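Minutes of the review meeting, Ostside workshop
Subject: the two-arm kit from Pimard, trial period until December

Present: Ashley Horrocks (chair), two persons from assembly, one from purchasing, and the undersigned. Skovville office joined by telephone from 14.20.

1. Last minutes
Approved with one correction. The order number of the kit is 3331, not 3313.

2. Offer from Pimard
Purchasing has received the revised offer. The price for one kit with both arms, base plates and control boards is 1271 per month in rental, with a minimum of 20 months. Spare fingertips are charged separately. Skovville asked if the rental can be stopped earlier in case of a move. Purchasing will ask in writing, as the answer on the telephone was not clear.
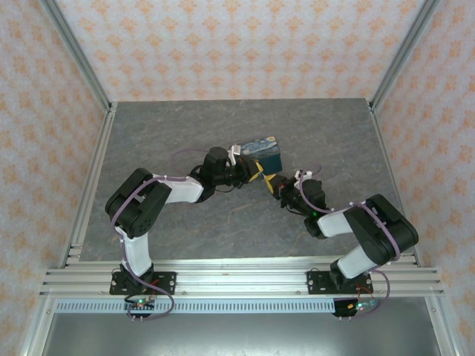

3. Cables and service access
Assembly is in general satisfied with the kit, but has remarks on how the cables are led. The manual, page 43, shows them fixed close to the arm for the whole length. In our set-up the purple cable makes a free loop beside the base plate on the right, and a thinner one arches over the work surface on the left. Assembly fears that a gripper can catch one of these when both arms work close together at the box. Ashley Horrocks proposed to ask Pimard for clips – they should be part of the delivery. Agreed.

4. Training
Pimard offers one half day at our place. Assembly would prefer two shorter visits, the second one after the staff have used the kit alone. No decision.

5. Actions
Purchasing: written question about early end of rental.
Assembly: list of missing clips, to Pimard with copy to Skovville.
Ashley Horrocks: talk with Pimard about the training.

Meeting closed at 15.10.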